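Unit 4: Keeping a Field Notebook

Week 3 handout – Plarnthorpe course, Milan Willems

Welcome back! This week we get to my favorite part of the whole course, the notebook itself. Bird counts, plant lists, weather, odd sounds at dusk – it all starts as a line on a page, and a good line stays useful for decades. Garrido's Requena notebooks run to 370 pages and I still find new things in them every June!

1. Write it down on the spot. Put the time and place first, then what you saw, then what you think it was. Keep those last two apart.

Choose a pen you like and stay with it. Black ink copies best, and it's easy to read under a lamp.

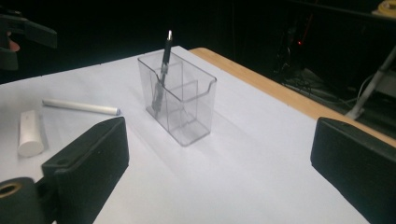 2. Leave room. Use the right-hand page for notes and the left for sketches and later corrections. Cross out with a single line and never erase.

3. Number every page before you go out.

For next time: read Ibarra, pages 60 to 69, and bring two pages of your own from the Rolmont walk.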